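Storkport library's paper swap is back this Saturday
May 23, 2025

If you've got a drawer full of sheet music, sewing patterns or old recipe clippings, tomorrow is your day! The Storkport library is holding its paper swap again, and I'm already clearing space on my shelf (my husband is thrilled, as you can imagine). 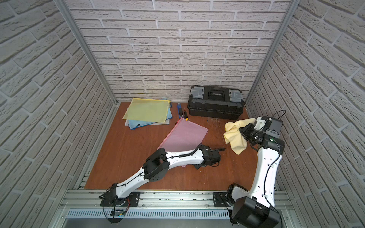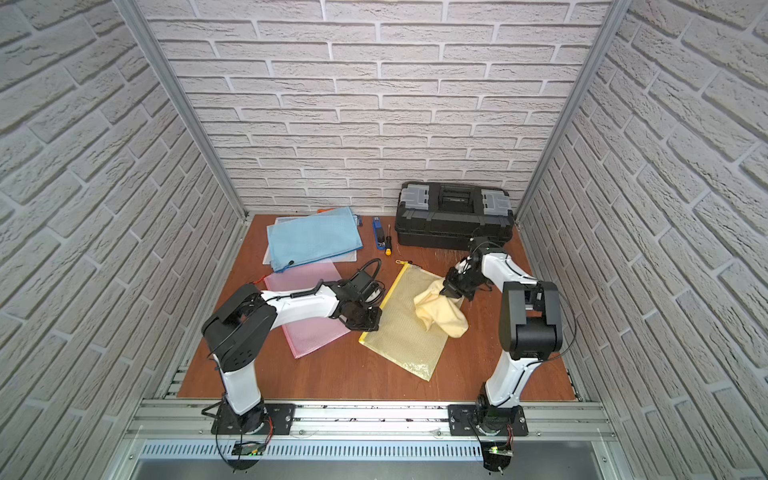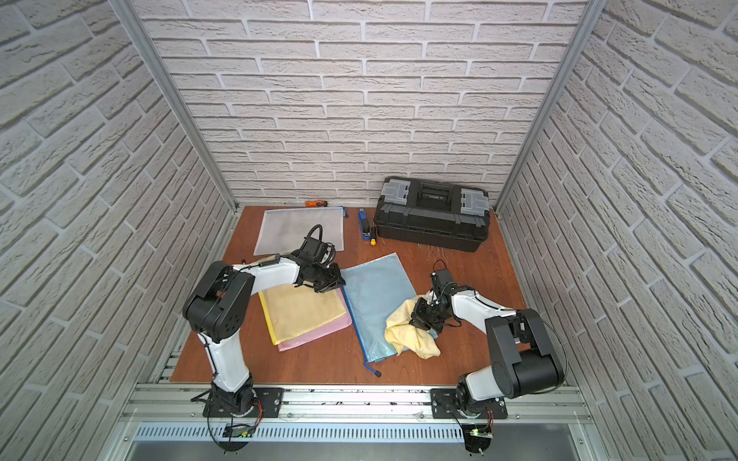
Mesh zipper pouches on a wooden tabletop.

I went to the first one in January and came home with 20 knitting patterns and a bus map from before the Lewis Street bridge went up. Amerley Quaye, who runs the desk on weekends, told me they took in 93 bundles that day and every last one went to a new home.

The rules are pretty loose. Bring your papers sorted by kind, in a folder or a pouch or whatever you have, with a slip saying what's inside. You can take as many bundles as you bring, up to seven. Please leave the magazines at home - they got way too many last time and Fiifi Amoah had to haul them to recycling in his own car.

Selorm Asante is bringing part of her postcard collection too, which she says is up to 2,000 now. Those are only for looking at, sadly. I asked twice.

Doors open at 10 in the downstairs reading room, and it's free. Come early if you want piano music!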